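Dromico Tool and Equipment Hire
Frequently asked questions
Page last updated: 2021-08-14

How do I reserve a machine?

You can reserve by telephone or with the form on our website. Please tell us which machine you need, on which day you want to start, and for how long. For the larger breakers and the towed compressors we ask you to call us some days before, as these are often out at building sites. A reservation made by the form is only valid after you have received our confirmation by e-mail.

Which documents must I bring?

For a first hire we need one identity document with photograph and one letter with your present address, for example a bank statement or a water bill. The letter must not be older than three months. Companies with an account at Dromico need only to give the account number and the order number. If another person will collect the machine for you, please write this in the reservation, otherwise we cannot hand it over.

What is the shortest hire period?

The shortest period is 4 hours. This is possible for hand tools, floor sanders, tile cutters and small pumps. Compressors, plate compactors and mini excavators are hired by the full day only. A day means 24 hours from the time that is printed on your hire contract.

Is there a lower price for a longer hire?

Yes. The weekly price is equal to 4 daily prices, and it is calculated automatically. When you bring a machine back earlier than agreed, we make the calculation again for the real period, so it can happen that the daily price is applied. For a hire longer than one month please ask for an offer in writing.

Do you deliver?

We deliver from both depots, Zeswood and Hijazi Road. Inside 12 miles of the depot there is one fixed charge for delivery and collection together. Outside this area we calculate the price by distance. Our driver unloads at the kerb. He is not permitted to carry equipment up stairs or through a house, so please arrange that a second person is there for heavy items.

Can I hire small items together with a machine?

Yes, hoses, extension leads, work lights, trestles and tables can be added to any hire. They are on the same contract and have the same return time. Tables can also be hired alone, for a party, a market or a school event. Please bring them back wiped and without tape on the top.

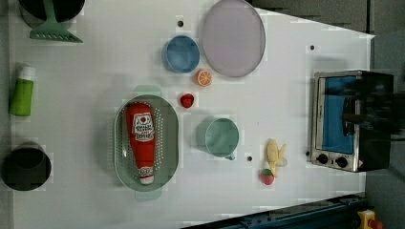 White-topped table with toy kitchen items and play food.

Which breaker do I need for my work?

It depends on the material and the thickness. For removing tiles or plaster a light electric hammer is sufficient. For a garden path or a thin concrete slab we recommend a medium electric breaker. For thick or reinforced concrete you will need an air breaker with a compressor. If you are not sure, measure the slab at one edge before you call, and tell us if you can see steel in it. It is annoying for everybody when a machine has to be changed in the middle of the morning.

Are chisels and blades included?

One point and one wide chisel are included with every breaker. Normal wear of the chisels is in the price, but a broken or lost chisel must be paid. Diamond blades are measured before and after the hire, and you pay for the part which is used. Sanding sheets are sold separately. Sheets that you have not used can be returned in their packet and we refund them.

What about fuel?

Petrol and diesel machines leave the depot with a full tank. You can return them full, or we fill them and put the fuel on your invoice. Please look at the label next to the filler cap before you add anything. Wrong fuel is counted as damage.

Do you show how the machine works?

At collection we start the machine together with you and explain the controls, and you receive a printed sheet with the safety rules. Please plan fifteen minutes for this. Gloves, ear protection and glasses can be bought at the counter. We do not hire them out, for reasons of hygiene.

What must I do if the machine stops working?

Switch it off and call the depot from which you hired it. Please do not open the machine or try to repair it. Many problems can be solved by telephone, for example a closed fuel tap or an emergency stop that is still pressed. If the fault is not caused by wrong use, we exchange the machine and the lost hours are not charged.

How clean must the equipment be?

Concrete, mortar and mud must be removed before you return it. Mixers are the most frequent problem, as the concrete becomes hard very quickly. We charge a cleaning fee when our workshop has to do this work.

Can I pay with Stunden credit?

Yes, prepaid hours from the Stunden card can be used for all hand tools, at both depots. They cannot be used for delivery, fuel or the deposit. Hours bought before February stay valid until the end date on the card.

When do I receive my deposit back?

The deposit is released on the day when the machine is checked in. Your bank can need up to 11 days until the amount is visible on your account. If you have waited longer, please send us the contract number by e-mail.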